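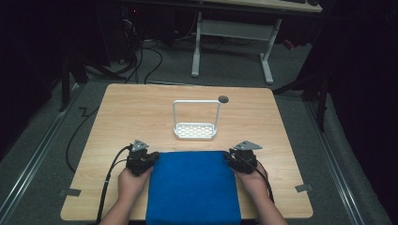 Lusholm Active Ingredient Supply Table

Data card, second release

Summary

The Lusholm table records where the active ingredients in common generic medicines are made, how many approved plants make each one, and whether a shortage notice was in force during the reporting period. It covers 216 ingredients and 869 manufacturing sites. The table is intended for hospital pharmacy departments, public purchasing offices and researchers who study the supply of medicines.

Contents of the release

The release consists of 2 files. The file named sites holds one row per manufacturing site. The file named ingredients holds one row per active ingredient. The two are joined on the field site_code, which is stable between releases. A site that closes keeps its code, and the code is not issued again.

Main fields

ingredient_name: the international nonproprietary name, in lower case.
site_code: six characters, assigned by Lusholm.
country: the country in which the final synthesis step is carried out. The country of the license holder is not recorded.
stage: starting material, intermediate or finished ingredient.
notice: yes, no or unknown.
last_checked: the month in which the row was last compared with its source.

Sources

Site records are drawn from public inspection registers and from the supplier lists kept by Prikon, which licenses them to the project for noncommercial use. Shortage notices were collected from national bulletins. Where a bulletin was published only as a scanned page, the entry was typed by hand and checked by a second reader. The Ogura name list was used to settle differences in spelling – mainly salts and hydrates that registers enter under several names.

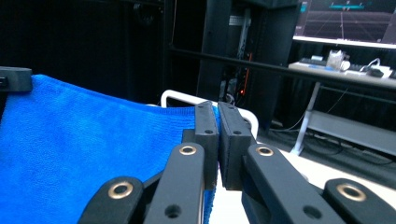

Salts of the same ingredient are treated as a single entry unless they are purchased separately in at least one of the covered markets. Users who need the salt form should consult the field form_note, which keeps the wording of the original register.

Known limitations

Starting materials are covered less fully than finished ingredients. Many plants that supply them are not subject to routine inspection and do not appear in any public register. The number of sites listed for an ingredient should therefore be read as a minimum.

The table does not contain production volumes or prices. Two ingredients with the same number of sites may differ greatly in available capacity, and the table should not be used to rank suppliers. Roughly 60 rows carry the value unknown in the notice field. These rows have been kept, and they should not be counted as no.

Updates and corrections

The table is revised each November. Corrections received between releases are listed in the file corrections.txt and are applied at the next revision. A correction request should give the site code, the field concerned and a public source for the proposed value. Requests without a source are held until one is found.

Terms of use

The ingredients file may be copied and adapted with credit to Lusholm. The sites file contains Prikon material and may not be resold or included in a paid product. Scripts for loading both files are kept in the Trorach repository under separate terms – see the license text supplied there.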